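Party switching is the act of leaving one political party for another while holding or seeking public office. The term covers elected officials who change their registration in the middle of a term, candidates who run under a new label after losing a primary, and members who leave a party to sit as independents. It is also called crossing the floor in parliamentary systems, after the practice of walking from one side of the chamber to the other.

This article deals with party switching in city and county government, with the Nustasbridge council as its main case.

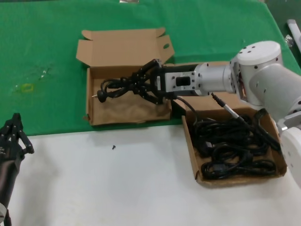 Reading time: 5 minutes

Background

In most places an officeholder who changes parties keeps the seat. The voters are treated as having chosen a person, and the label is a matter between that person and the party. A smaller number of places take the opposite view and require a member who leaves a party to resign or face a special election. Rules of this second kind are often called anti-defection rules.

Local offices are a mixed case. Many town and city councils are elected without party labels on the ballot, so a change of registration has no formal effect. Where labels do appear, a single switch can decide who chairs the council, who sits on the budget panel and which side sets the agenda. On a council of nine members the effect is much larger than it would be in a legislature of 200.

Causes

Studies of local switching usually separate reasons of policy from reasons of career. Policy reasons include a break over taxes, zoning, policing or schools. Career reasons include a redrawn district, a hard primary or the offer of a leadership post. The two are difficult to tell apart in practice, and members who switch almost always give a policy reason in public.

Timing matters as well. Most switches take place either shortly after an election, when the new balance of seats is known, or in the months before the filing deadline. Mid-term switches are less common and tend to follow a particular vote.

The Nustasbridge case

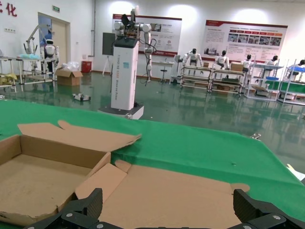 By Stavros Athanasiadis

Nustasbridge has a nine-member council elected by ward on a partisan ballot. For three terms the Civic Party held five seats and the Reform Party four. The majority was narrow but stable, and the council president was always chosen from the Civic side.

The dispute that ended this arrangement concerned the Tostitz road levy, a yearly charge on property owners in the Tostitz and Rosenthal wards. The levy was meant to pay for resurfacing and drainage on the main road between the two. Owners in Rosenthal objected that most of the planned work lay outside their ward. A petition against the levy was turned in to the city clerk with 1,018 signatures, of which 697 were found valid. The city charter called for 300 valid signatures to force a public hearing, so the hearing went ahead.

The hearing opened at 6 p.m. on a Monday and ran past midnight. The member for Rosenthal, who had voted for the levy at first reading, announced near the end that she would vote against it at second reading. Her party caucus removed her from the budget panel the same week. In January she left the Civic Party and joined the Reform members, giving them a majority of five to four.

The new majority repealed the levy, elected a council president from its own side and reassigned the panel chairs. The outgoing president argued that a change of this size should have waited for the next regular election. The city attorney's opinion was that nothing in the charter prevented it – the charter spoke of members, and did not mention parties outside the section on ballots.

Recall attempt

A recall petition was started against the Rosenthal member by residents who had worked on her earlier campaigns. It needed signatures from nearly 200 registered voters in the ward within 60 days and fell short. Supporters of the recall said that the ward had elected a Civic member and was owed one. Opponents replied that the ward had also sent in most of the signatures against the levy, and that its member had followed them.

She ran again at the end of the term as a Reform candidate and won with a smaller margin than before. The council as a whole returned to a Civic majority at the same election, after a Reform seat in another ward changed hands. The levy was not brought back. Road work in Tostitz was later paid for out of the general fund, over a longer period than first planned.

The Puton rule

The neighboring town of Puton revised its charter in response to the events in Nustasbridge. Under what is locally called the Puton rule, a council member who changes party during a term keeps the seat but gives up any panel chair held at the time, and may not be named to another until after the next election. The rule does not apply to a member who leaves a party to sit as an independent, or to a member who has been expelled.

The rule has been used once. A member who chaired the parks panel changed registration and stepped down from the chair the next day. Critics of the rule say that it is easy to avoid, as a member can sit as an independent and vote with the other side on every question. A proposal to close this gap was tabled and has not been taken up again.

Effects on voters and parties

Officials who switch tend to do worse at the following election than they did before. Some of the voters who backed the old label leave, and those who favor the new one may not trust the convert. The loss is smaller where the switch follows a local dispute in which the member sided openly with the ward, and greater where the member is seen to have gained a post by it.

For the party that is left, a switch often brings changes to internal rules. Common measures include written pledges from candidates, a demand that campaign money be returned, and earlier caucus votes on budget items. Pledges of this kind are generally treated as promises without legal force, and parties seldom try to enforce them in court.

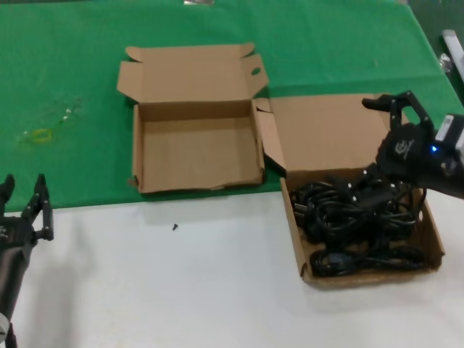 The party that gains a member faces questions of its own. Sitting members may object to a newcomer who is given a chair ahead of them, and local party branches may already have a candidate in mind for the seat. In Nustasbridge the Reform branch in Rosenthal had chosen a candidate before the switch took place. He withdrew after a branch meeting and was later appointed to the planning board.

Related terms

A switch in name only is a change of registration with no change in voting. It is most often seen where one party dominates the primary and candidates join it in order to be on the ballot that counts.

Caucus switching is the practice of keeping one party label while organizing with the other party for leadership votes. Under the Puton rule this does not count as a change of party.

Fusion refers to running as the nominee of two parties at once, where election law permits it. A fusion candidate who later drops one of the two labels is not usually counted as having switched.

See also

Anti-defection rule
Nonpartisan election
Nustasbridge council
Recall election
Special assessment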